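Plirneck Long Carpet Tile, Mixed Gray
Item 253
Sold by the box, $75
Orkesdale Flooring Supply

Read this before you order

The maker's sheet calls the Plirneck "a floor for the way people live now." We have no idea what that means. It's a long, narrow carpet tile with a low loop pile and a stiff backing, and we stock it because it does a decent job in offices, waiting rooms and basements at a price that isn't silly. It does not do everything the sheet says it does. We've gone through the claims below and marked the ones we'd lean on and the ones we wouldn't.

What's in the box

Tiles only. The corner tabs that hold them together are sold separately, which annoys us as much as it will annoy you. Add them to the same order, or you'll be paying shipping twice for a bag that weighs next to nothing.

The shades are mixed in the box on purpose: light gray, a middle gray and a charcoal. You can't order a box of just one. People call every month asking for all charcoal, and the answer from Sugawara, who make the tile, has always been no.

The claims

"Installs in an afternoon." A small square room with no closets, maybe. Cutting around door frames and heat registers eats most of your time, and the backing dulls a blade faster than you'd expect. Buy more blades than you think you need. If the old floor has glue ridges on it, you'll spend the first day scraping and you won't lay a single tile.

"Hides dirt." Partly true. The streaky pattern is good at hiding lint, crumbs and gray dust. It won't hide coffee or red clay, and it won't hide dog hair if your dog is white. A plain dark tile looks dirtier sooner, so the mix is still the better buy for a busy room.

"Quiets any space." We'd leave out "any." Carpet takes the clatter out of chairs and footsteps. It does very little for voices coming through a thin wall. If somebody has sold you this tile as a fix for a noisy meeting room, ask for a refund from that person, not from us.

"Replace a single tile in seconds." You can lift one tile and drop in another, yes. The new one will look new. After a couple of years of foot traffic the difference is easy to see, and it stays visible for months. Our advice is to keep a spare box from the same batch and swap the damaged tile for one from under a couch or behind a door, then put the fresh one where people won't look.

"Moisture resistant." The backing doesn't rot. That's all we'd say. Water under the tile stays under the tile, and a damp basement slab will smell just as damp with carpet on it. Test the slab first. Tape a square of plastic sheeting down on a Tuesday and look at it on your next day off. If there are beads of water underneath, fix that before you spend money here.

Laying direction

Long tiles have a direction, and the maker prints four layouts on the sheet. Straight brick is the one we suggest if you're doing it yourself. Herringbone looks good in the brochure and wastes a lot of tile at the walls. A diagonal run makes a narrow room feel less like a hallway, though you'll be cutting angles on every edge. Streaks that run toward the back of the room pull your eye that way, so stand in the doorway and lay out a few dry before you commit. 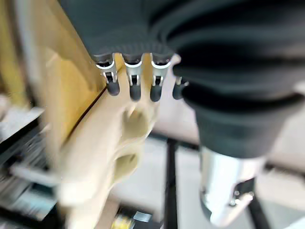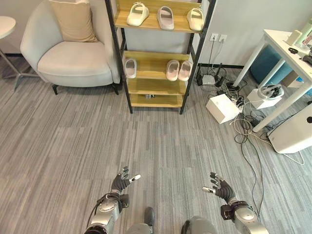 Second picture: long tiles in light, medium and charcoal gray, with a light gray armchair at the upper left.

Furniture and rolling chairs

Armchairs and couches leave dents. They come up some with a damp cloth and a warm iron held above the pile, but old dents stay. Rolling desk chairs are harder on it. The sheet says "castor safe," and the small print under that says with a chair mat, so make of that what you will.

Don't drag bookcases across it. The tabs can let go and you'll have a gap in the middle of the floor.

How much to order

Measure the room, work out the area, and add extra for cuts. For brick layouts we're comfortable with one spare box in a small room. For diagonal or herringbone, get two and be glad of it. The online calculator on the maker's site leaves out closets and tells you nothing about waste, and we've stopped sending people to it.

Orders over 328 square feet ship on a pallet to the curb. The driver does not bring it inside. He will not bring it inside if you ask nicely, either. If you have stairs, get help lined up.

Compared with the Okine tile

We also carry the Okine, a square tile with a thicker cushion. It's softer underfoot and costs more. The maker says it lasts twice as long, and we haven't seen anything that would back that up. Kaede Okabe in our showroom has both of them down by the counter, where everybody stands, and she'll show you the worn corners of each. For a bedroom or a playroom, go Okine. For a room where people mostly walk through in shoes, save the money.

Returns

Unopened boxes, yes, with the receipt. Opened boxes, no, even if you only took out one tile. Batch numbers are printed on the short end of the box. Check that they all match before you cut the tape, as we can't swap them afterward.

Samples are free at the counter and we charge postage by mail. Please get one. Grays look different on every screen, and the photos on the maker's site are brighter than any room we've ever been in.

Questions about stock or pallets go to Ekua Asante at the front desk. She doesn't do color advice over the phone.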